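Home > Support > Skirnell Gripper > Setup Guide > Section 4

Filed under: Grippers, Wrist Camera, Trials

4. Comparing Fingertips on Small Hanging Parts

Use this section when you need to choose between the narrow and wide fingertip sets for the Skirnell gripper. The trial uses safety padlocks, which are awkward enough to show the difference: a ridged plastic body, a thin steel shackle, and often a key in place.
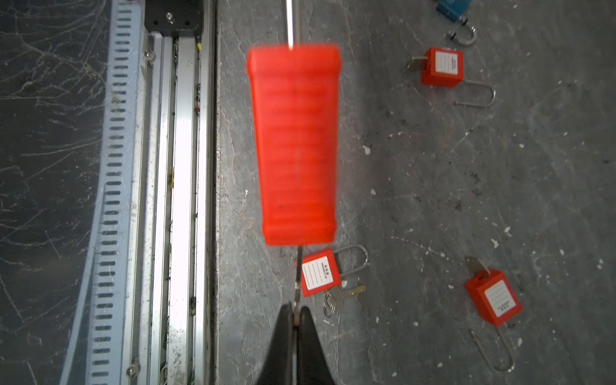 The whole trial takes 28 picks for each fingertip set. Do all the picks with one set before you change to the other. Swapping back and forth adds mounting error, and the results will be hard to read.

4.1 Before you start

You will need:

- both fingertip sets, narrow and wide
- the 2 mm hex key supplied with the gripper
- at least three safety padlocks with steel shackles
- the Truster controller, with the wrist camera connected
- a lint-free cloth

CAUTION: Press the hold button on the controller and wait for the amber light before you put your hands near the fingers. The gripper can close without warning if a program is still loaded.

4.2 Fitting the fingertips

1. Open the gripper to its full width from the Jog screen.
2. Press Hold.
3. Loosen the two screws on each finger. Do not take them all the way out.
4. Slide the old tip off and wipe the seat with the cloth.
5. Push the new tip on until it stops, then tighten the screws evenly.
6. Release Hold and close the gripper at the lowest speed. The tips should meet along their full contact edge. If they cross, or if one touches first, go back to step 3.

NOTE: Narrow tips are marked N on the inside face. Wide tips have no mark.

4.3 Setting up the camera

1. Open the Camera tab and select Wrist.
2. Check that you have both fingertips in view near the bottom of the picture. If only one shows, turn the bracket until both do.
3. Set exposure to Manual. Automatic exposure tends to hunt when the arm passes from a dark surface to a pale floor.
4. Choose the shortest exposure that still gives a usable picture. A part that swings from the gripper will smear, while parts lying on the floor may look sharp in the same shot. Judge the setting by the part in motion.
5. Save the setting under a name you will recognize later.

If labels on the padlocks wash out, lower the gain first. More light on the floor also helps, but keep the lamp out of the camera's view.

4.4 Running the trial

1. Lay the padlocks on the floor inside the reach of the arm, with space between them. Turn the shackles in different directions. Leave keys in some of them if that is how they will arrive in normal use.
2. Load the Renaud pick routine and set grip force to Low.
3. Start the first pick. Let the arm lift and hold still for 2 seconds before it moves sideways.
4. Record the result as Held, Slipped or Missed. Write down what the tips closed on - body, shackle or key.
5. Put the padlock back in a different position and repeat.
6. Raise the force one step only if you get several slips in a row. Note the pick number where you made the change.

CAUTION: Do not pick by a key or key ring. The key can bend, or come out and drop the padlock into the rail.

NOTE: Keep padlocks clear of the rail and cable tray. A trailing shackle can hook into the tray slots when the arm pulls away, and the controller will stop with a force fault. Clear it by hand with Hold on.

4.5 Reading the results

Export the log to the Skurngate viewer. Sort by contact point first, then by fingertip set. Comparing totals alone will mislead you if one set happened to get more easy picks.

Our own bench log holds 3,557 picks across both sets. The narrow tips did better on shackles and other thin metal parts. The wide tips did better on padlock bodies, but they closed on a neighboring part more often when the padlocks were near each other.

Swing was much the same for both. It depends mostly on how fast the arm starts its sideways move, so try a slower ramp before you blame the tips.

If your results differ a lot from these, check the following:

- Tips not seated fully (see 4.2, step 5)
- Dust on the contact faces
- Grip force left at a value from an earlier job
- Camera bracket moved since the last calibration

Repeat the calibration in Section 3 after any change to the bracket. A change of fingertips alone needs only the tip length entered again on the Tool screen.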